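Generating pick demonstrations in simulation without losing a weekend

Malance is our scene generator. It puts kitchen things on a counter, parks an arm next to them and lets a planner do the picking. These are the steps we use for the Ronimton set, including the ones we skipped the first time and paid for on a Sunday.

Start with one hand-made layout. Load the counters, then the arm, then the objects, and let everything settle before you record. Objects dropped from too high will roll off and keep falling for ever, which the logger finds fascinating.

Next, set the clutter. We keep plenty of things on the counter that have nothing to do with the task — a policy trained on bare worktops goes to pieces at the sight of a spoon.
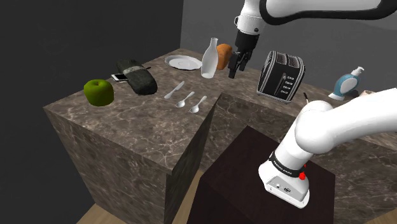 Now fix the random seed and write it down. Run 2 trial episodes and watch both to the end. If the fingers pass through anything, thicken the collision mesh and start again.

Only then launch the full batch. We asked for 3,000 episodes, and the filter threw out 361 for collisions or dropped objects. Around 319 of those came down to one badly set friction value, so check friction before you blame the planner. We blamed the planner for most of February.

Finally, export with the Tehrani script and keep the failures in their own folder. You will want them later for the Osico baseline.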